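Right, kettle's on, and I promised a few of you a proper answer to the question I get more than any other, so settle in. Can a machine do the fiddly jobs yet? The ones at home, and the ones in a small workshop like ours at Murier. I'll do this as a thread and I will ramble, as you know.

Bit of background for newer followers. Murier is a small repair and refurbishing shop in Jivolstead. Lamps, heaters, mixers, radios, the odd sewing machine. Most of what we do is taking a thing apart, replacing one tired part and putting it back together so that it doesn't rattle.

And most of THAT, if I'm truthful with you, is dealing with leads. Power leads, signal leads, the mystery lead in the bottom of the box that belongs to something the customer threw away in the last house move. You learn to love them or you go and do another job.

So when people ask me whether robots will be doing our work soon, I never think about the clever part, the fault-finding. I think about the leads! I think about picking one up off the bench by the right end, turning it the right way round and plugging it into its other half without bending anything.

We've been following this since October, when we started going along to the open afternoons at Llorente, up the hill. They work on two-armed robots and they're very patient with nosy repair people. I've been five times now and have eaten a shocking amount of their shortbread.

What I like about them is that they pick dull jobs. No backflips, no pouring champagne. Their list on the wall has things like folding a tea towel, sorting cutlery, putting a lid on a tub, driving a screw, joining two plugs. It reads like my Saturday chores when I was small.

Their name for the cable work is Dotutska, and I have asked twice where the name comes from and been given two different answers, so I've stopped asking. The idea is easy to follow, though. Two arms, a bare table, a black cable with a plug end on each side, and the job is to get hold of the ends and bring them together.

You do this every day without a thought. You do it in the dark behind the telly, with your cheek against the skirting board. Try to write down how, though. Which hand goes first? How far from the plug do you pinch? What do you do when the lead springs back?

A few from Dotutska, all the same table.

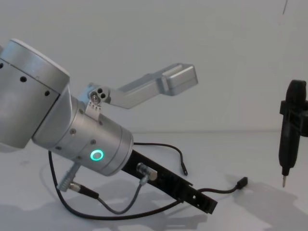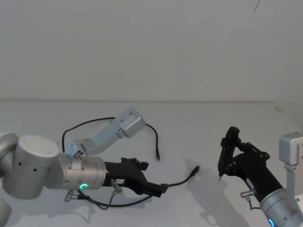
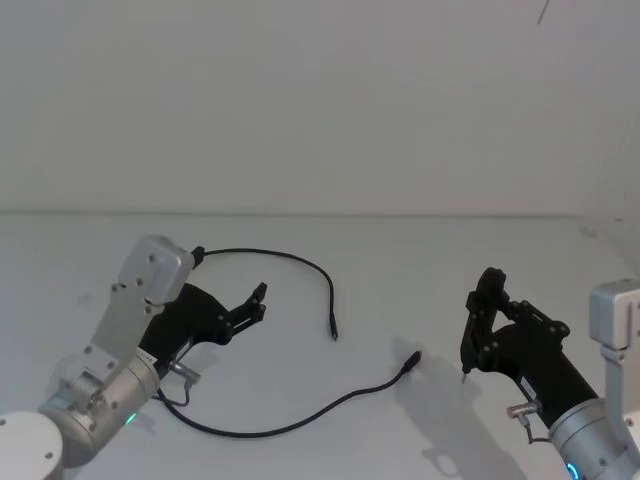 Anyway, back to pinching. Watch your own fingers next time you charge your phone. You almost certainly pick the plug up badly, then roll it round between finger and thumb until it sits properly, and you do that bit without looking. A two-fingered gripper can't roll anything. If it picks the plug up crooked it has to put it down and have another go, or get the other arm to help.

That was the first thing that changed my mind about the whole business. I'd assumed the hard part would be the pushing in at the end. The pushing in is hard, don't get me wrong, but the afternoon I sat and timed them, most of the minutes went on getting a decent hold in the first place.

The second thing is that a cable has opinions. A mug stays where you left it. Move one end of a lead and the other end wanders off, and a stiff one will lift itself off the table altogether and point at the ceiling. I've had forty-odd years of practice with that sort of behaviour and I still say rude words.

Some numbers, as I know a few of you enjoy them. On the last afternoon I went they let me keep the tally. 55 goes in all, starting with the cable laid differently every time. 35 finished with the two plugs properly home. I'd have guessed far fewer, and I told them so, and I think they were a bit offended.

The other 20 were a mixed bag. A lot of them were near misses where the ends met at a slight angle and slid past each other. A couple were a gripper closing on nothing at all and then carrying on very confidently with its day. We have all worked with someone like that.

Now, would I have it in the shop? A customer who brought us a toaster wouldn't be thrilled to hear there was a fair chance we'd got the lead back on. For a job like ours it needs to be right every time, and it needs to know when it isn't. I'd take a slow machine that stops and asks over a quick one that guesses.

And it is slow. A good go could take up to 2 minutes. I can do the same in the time it takes to say it. But then I can't do it all night, and my thumbs ache in the cold weather, and there's a kind of order we turn down – hundreds of identical little harnesses, plug after plug after plug – that I would hand over tomorrow with a song in my heart.

That's where I think it'll turn up first. Same cable, same table, good light, nothing else in the way. Somebody lays the work out, the arms plod through it, a person checks the results with a cup of tea in hand. I can picture that in a shop our size, and I wouldn't have said so a year ago.

At home is another matter. Think of the drawer in your kitchen. You know the one. Batteries, takeaway menus, three chargers in a knot, a candle. A bare white table is a lovely place to learn, but the drawer is where we all live, and I can't see any of the machines I've met managing it for a good while yet.

Same goes for behind the telly. The arm has to get there before it can do anything, and it has to see, and there's a cat. The folk at Llorente agree with me on this, by the way. They're far more modest about it than the adverts you see for this sort of thing.

Someone asked last time whether any of this worries me, for the trade. A bit, yes. I'd be fibbing if I said no. But I've got a shelf of jobs going back weeks and I can't find anyone who wants to learn the work, and the people who do come in for a trial give up at the repetitive bits. If the arms took those, I might keep an apprentice longer than a fortnight.

What does worry me is makers using it as an excuse. If a robot finds a plug hard to undo, the easy answer is to glue everything shut and have no plugs. I'd much rather they went the other way and gave us bigger, friendlier connectors with a nice lead-in and a proper click. Good for grippers, and very good for my thumbs.

I said this at Llorente and we had a long, happy argument about which connectors are the worst in the world. I brought a bag of them along next time. There's one out of an old radio, with a little spring collar that goes across the room if you breathe on it, and they passed it round like a baby.

A few answers to things you've already sent while I've been typing with two fingers.

To the person asking about screws: further along than cables, from what I've seen. A screw sits where you put it and only wants turning. Starting it straight is the awkward moment, same as for us. Rusty ones, no idea, and I'd pay good money to watch.

To the person asking about laundry: I've seen the tea towel done, and done nicely. One tea towel, square, flat to begin with. A fitted sheet has beaten me all my life, so I'm in no position to judge.

To whoever asked if they use two arms just to look like us: I wondered the same! But try joining two loose leads with one hand. You end up holding one down with your elbow or your chin. The second arm is there to be the chin.

And to my lovely regular who wants to know if it could untangle wool: not yet, my dear. Keep the grandchildren on it.

I'm back up the hill before Christmas, when they're hoping to try a softer lead, more like the flex on a bedside lamp. My money's on it being harder, as the floppy ones droop off to the side just when you've got them lined up. I'll keep the tally again if they'll let me, and post it whichever way it goes.

If you've got a household job you'd like me to ask them about, pop it underneath. Small and boring is best. Oh, and for those waiting on heaters, the parts have come in, so bring your tickets and give us a knock if the door's stuck.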